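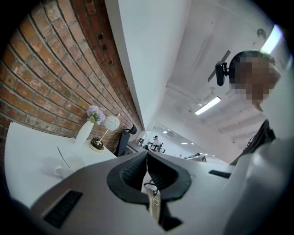

The Drallilel is a hand-held parallel gripper sold as a build kit for home benches and shared workshops. The housing comes in two shells and carries its own wide-angle camera, so no separate mount is needed. The black pads are ribbed on their inner faces and meet at a narrow vertical gap, with the gray body sweeping wide on both sides of them. Fine ribs hold mugs and other glazed ware better than flat rubber — flat pads remain available as a spare part.

Assembly takes 15 steps and one hex key. Fit the pads before closing the shells. Torque values are printed on the Tredia carrier board.

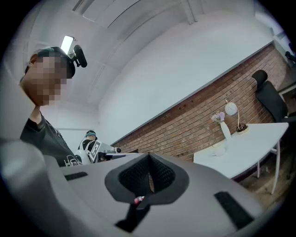 After closing, run the jaw through 100 open and close cycles with no load, then set the zero point again. Drift is normal on a new belt and should stop by the end of the run.

Mass without cable: 1,137 g
Camera: fisheye, fixed focus
Printed parts: gray, matte
Drawings: Tsion Negash
Kits packed by: Seyoum, Murkudbridge
Page revised: 10/04/2019

Spare pads ship in sets of 2. Belts are sold separately.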